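Workshop notebook, January
Sunday, a little after lunch

Back at the folding and baskets again, and I am in a much better mood about it than I was last time I wrote in here. The radiator is finally behaving, the tea is strong, and I have most of the afternoon before Yasuo wants the bench for his chair seats.

For anyone reading who missed the earlier pages: we are sorting out the linen shelves for the Sembiring guest rooms, and the question I keep coming back to is whether the woven baskets are kind enough to soft things to live next to them every day. They look lovely, no argument there (Endang picked them and her eye is very good), but a rope weave has a lot of little ends, and little ends love a knit. I once lost a very nice cardigan to a log basket and I have never quite forgiven it.

So I got the olive one down off the rack. I do like this color more each time I see it, somewhere between gray and khaki, and it sits happily with pale wood. I ran my palm along the sides first, up and then down, and then across the slant of the weave. Across is the rough direction. The corners are rougher still, as you'd expect, with the cord having to bend so sharply there, and I'd like to go over them with the small scissors before anything goes in for good. The bottom border is wound tighter than the sides and feels quite smooth to me. I had been worrying about it scratching the shelves and I think I can stop.

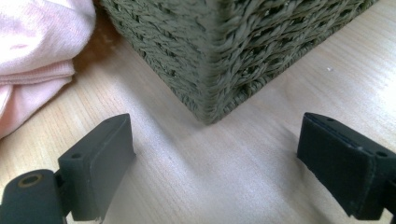 3 min read

Pink was the one I reached for from the folded pile, mostly so that any stray fiber would show up on it. I'm still folding with the hem band on the outside, the way Endang showed me, and the band does make a nice firm edge to take hold of when you're pulling one piece out from a stack. It makes the fold thicker on that side, though, so a tall pile leans. I've tried turning every other one around. Better, but it looks fussy, and I can't see the housekeeping people at Sembiring bothering with it on a busy morning. I wouldn't either!

Also had a long think about what the baskets are made of. The label went missing before I got to them and I can't tell paper cord from seagrass by feel, at least in this finish. Yasuo says to wet an offcut and wait, and he may well be right, only we have no offcut and I'm not wetting a basket. I'll write to Ellitz and ask. Until they answer, please nobody wipe these with anything damp. Dry brush only, the soft one with the blue handle, and brush along the cords.

The gaps in the weave are a good thing on the whole. Cotton that has been folded a touch too early gets some air that way. Dust gets in too, I suppose, so whatever lives at the bottom ought to be something that gets used and washed often, or else a liner goes in. I have a bit of plain calico left from the Festgate curtains, 38 inches wide, and will see how far that goes before ordering more.

Shelf depth I measured twice and got 13 inches both times, so that is settled and I am writing it here where I can find it.

To do:
trim the corners, lightly
write to Ellitz about fiber and cleaning
calico liner, one to start with, ties at the corners
ask Endang if hem band in or out matters to her as much as I think it does

Yasuo has just come in with his cord and is being very polite about the table. More tomorrow, if the scissors turn up.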